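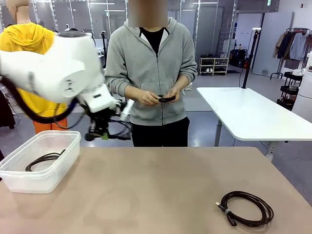

¿Cuánto tarda una masa madre en estar lista para hacer pan?

Entre una y dos semanas, según la harina y la temperatura de la cocina. La mía, que nació en enero y en una casa fría, pidió casi tres, y el primer pan salió plano como una baldosa. Me lo comí entero.

Revista Clamano > Mesa y despensa > Reportajes

La paciencia del centeno

Llegué a Gomholm con la idea de pasar dos días aprendiendo a hacer pan negro y me quedé cuatro. La culpa la tiene el horno de leña de Niven, una panadería con una sola puerta, un mostrador estrecho y un olor que se nota desde la parada del autobús. ¡Qué olor! Algo entre malta, manzana ácida y corteza tostada, y a las cinco de la mañana, con el estómago vacío, casi marea.

Alistair Tennant lleva media vida amasando centeno y habla de él como otros hablan de un perro testarudo. El trigo se estira, perdona, se deja plegar; el centeno se pega a los dedos, a la mesa, al delantal y hasta al pomo de la puerta. «No lo amases, mézclalo y déjalo en paz», me repitió la primera mañana, mientras yo intentaba darle forma de bola a algo que tenía la consistencia del cemento fresco. Al final lo pasamos al molde a cucharadas, con la mano mojada para alisar la superficie, y ahí entendí que llevaba años peleándome con esta harina por pura costumbre.

El fermento de la casa vive en un cubo con tapa, junto a la pared del horno, y se refresca al cerrar la tienda. Por la noche sube, se agrieta por arriba y huele a yogur. Tennant mete una cuchara, prueba un poco y decide: más agua, menos agua, una hora más. Yo probé también – es ácido de verdad, de los que hacen cerrar un ojo – y no supe decidir nada, pero me encantó que me preguntara.

Esa acidez tiene su trabajo. El centeno es rico en enzimas que deshacen el almidón, y si la masa no está lo bastante ácida la miga queda gomosa, con una franja húmeda en la base que ningún horno arregla. Por eso los panes de Gomholm llevan una parte generosa de fermento y muy poca levadura, o ninguna. Luego viene el horneado: fuerte al principio, para fijar la corteza, y después suave y larguísimo. Los moldes grandes pesan 757 gramos al salir, ya sin molde, y Tennant pone uno en la báscula cada mañana con una seriedad maravillosa.

Lo más difícil es esperar. Un pan de centeno recién hecho no se corta, por mucho que lo pida el cuerpo. Se envuelve en un paño de lino y se deja hasta el día siguiente, mejor hasta el otro, y entonces la miga se asienta y aparece un dulzor que al principio no estaba. Lo comimos el domingo con mantequilla salada, arenque y pepinillos, de pie, en la trastienda, y repetí tres veces.

En casa lo hago ya cada semana en un molde de plum cake. Sale más bajo que el de Niven y alguna vez se me agrieta por un lado, pero el paño de lino me lo traje de allí y algo ayudará.

Comentarios

masamadrera_77: ¡Qué ganas de ir! Yo le pongo semillas de alcaravea y un poco de melaza. ¿Allí lo hacen solo con centeno integral?

Julián P.: Lo de la franja húmeda me pasaba siempre. Subí la cantidad de fermento y mano de santo.

Nuria: En mi horno eléctrico, una hora y cuarto bajando a 170 a mitad de cocción. Lo corto a las 24 horas, más no aguanto.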